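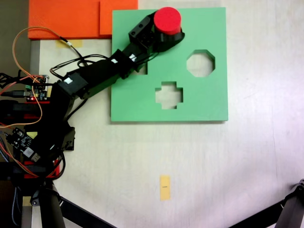
The Sorter Problem, and other news from the toy library

January is when the toys come home. They come home in shopping bags, in pillowcases and once, memorably, in a slow cooker, and for a few weeks the back room at Maddocks looks like the aftermath of a very small war. If you have been wondering why the loans desk has been shut on the mornings you wanted it, we were on the floor with a bucket of soapy water, trying to work out which puzzle the duck belonged to.

The duck belonged to none of them. It has been adopted.

Shape sorters are the worst of it, and I say that as someone who put in for more of them. A jigsaw with a piece missing is still mostly a jigsaw. A shape sorter with a piece missing is a board with a hole in it, and the hole will be the one your child cares about. We lent out 9 sorters over the long break and got all of them back, which Gayan Kodikara recorded in the book as a triumph. He then opened the lids and crossed out the word triumph. Of the 9, only two came home with every block they left with. Six were short by one or more. The last had more blocks than it went out with, and if your household is missing a purple star, Carys Bellis would like a word, kindly meant.

I don't want anyone feeling got at. I have a grown-up child and I still find bits of her farm set behind the dryer. But a few things would make our lives easier, and I've been given the space, so I'm using it.

Please count the blocks before you leave the desk and again before you bring them back. The number is on the tag. If the number on the tag is wrong, tell us, as there is every chance we wrote it on a Friday-ish sort of afternoon.

Please don't replace a lost block with something of a similar size. We have been sent a cork, a wine gum and what Wyn Eynon maintains is part of a tap. It was a thoughtful gesture in each case. The wine gum had been here a while.

Please don't wash the wooden ones in the dishwasher. They swell, and then the square won't go through the square hole, and a two-year-old who has only just got the hang of squares is entitled to feel betrayed.

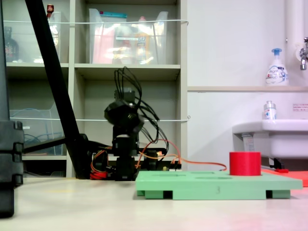 Storage has been the other great debate of the summer. Tegwen Howells would like everything in clear plastic bins so she can see at a glance what's in them. Ffion Ellis would like everything in cloth bags so that it doesn't sound like a hailstorm when the bins come down. They have been polite about it for weeks now and it's becoming tense. For what it's worth, I'm with Tegwen. Clear plastic on a plain grey cubby shelf suits me nicely: a pink package and a yellow bottle showing through the side, a blue cable coiled in a tray of its own lower down, and no need to haul everything out to find the one thing you came in for. A cloth bag would tell you none of that. It would tell you that it was a bag.

The compromise, reached over a packet of ginger biscuits, is that sorters and puzzles go into clear bins and anything with bells goes into cloth. Musical instruments are still under discussion. The recorders have been moved to the top shelf, where I hope they will be overlooked.

We've also had a look at the catalogue, which had drifted. "Board, green, holes" is a fair enough description until you own several, so each sorter now gets its colour and the shapes of its openings written out. Gayan calls the eight-sided one an octagon and I call it the stop sign, and both are on the card. The cross is down as a cross, having previously appeared in our records as a plus, a plaster and "the fiddly one". A red cylinder is a red cylinder, although in my experience most borrowers under three regard it as a cup and will try to get you to drink from it. You should, of course. It's rude not to.

Repairs: the Flerkden marble run is back with a new elbow and the Jindstead train has its wheels on again, all of them facing the same direction this time. The balance board is waiting on glue. The talking telephone has stopped talking and we've decided to leave it.

If you have a spare couple of hours and a tolerance for soapy water, the cleaning table runs from 10 in the morning until the tea runs out. Bring a towel and an old toothbrush. Come through the side door, as the front one sticks in the heat, and mind the rocking horse, who lives directly behind it.

The purple star is in an envelope at the desk.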